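Tisix humanoid cell: maintenance and setup, progress to end of January
Prepared for Sileck by Subbarao Pisharody

The left wrist joint was taken down after 400 hours of running and its bolts retorqued. Backlash is back within the Studik limit. The thumb tendon on the left hand was replaced and the finger zero positions re-recorded – 11 joints in all, stored in the controller and on paper.

Cable routing at both arms remains open. The loops are long enough for full reach but can drift toward the legs in a low posture. Iyengar has quoted 3530 for a sleeved set, delivery in 30 days.

Hand checks now use fruit on a plate at the glass table, approached from the side with the left hand.

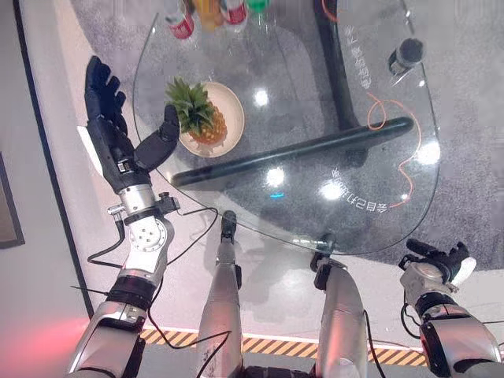

Does the arm need a full recalibration after a wrist retorque?
Only the wrist and hand offsets are redone; shoulder and elbow values are kept unless the check pose is out of tolerance.

Next period: fit the sleeved cables, then repeat the check on the right hand.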